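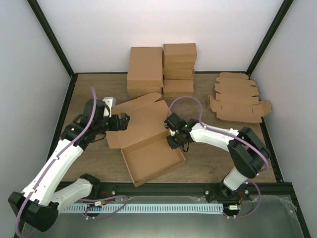
An open cardboard box on a tabletop.

Rent help in Eltby

Eltby council will open its rent assistance fund again in February. Households behind on rent can apply for a one-off payment of up to $1,000, paid straight to the landlord or agent. You need to have lived in Eltby or Cetthorpe for the past two years and have a current lease.

Bring your lease and your last four payslips or benefit statements to the Baumgart Centre. The counter closes at 2 pm. Tenants in the Fekar units should apply through their housing office, which has its own forms.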